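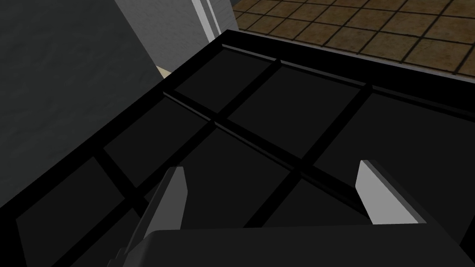 A black grate over a black stovetop.

How to Clean Stove Grates Without Wearing Yourself Out

I put off cleaning my grates for most of our first year in the house on Skála Road, and by July they had a crust on them that I'm still a little embarrassed about. So if yours are in a sorry state, please don't feel bad – you're in good company, and a slow soak will do most of the work for you.

Start with the burners off and everything completely cool. Lift the grates out and knock any loose crumbs into the trash. Then fill the sink with the hottest tap water you've got, add a good squirt of dish soap, and let them sit for 20 minutes. Go have a coffee!

While they're soaking, stir baking soda with a little water until it's as thick as toothpaste. Pull the grates out, smear the paste on the worst spots (the corners where the bars cross are always the worst on mine), and leave it alone until you've finished wiping down the cooktop. Scrub with a nylon brush, rinse, and go around again if you need to. Mine needed three rounds that first time, and now one is plenty.

A word on materials. If your grates are bare cast iron, skip the long soak, wash them quickly and dry them right away. I rub mine with a thin film of oil afterward and put them in the oven at 412 degrees for an hour, an odd number I got from my old Plultadau manual and have never had the heart to round off. Enameled grates don't need any of that, but they do chip, so keep the steel wool away from them and don't drop them in the sink like I did.

Dry everything well before it goes back on the stove, and check that each grate sits flat and doesn't rock before you put a pot on it.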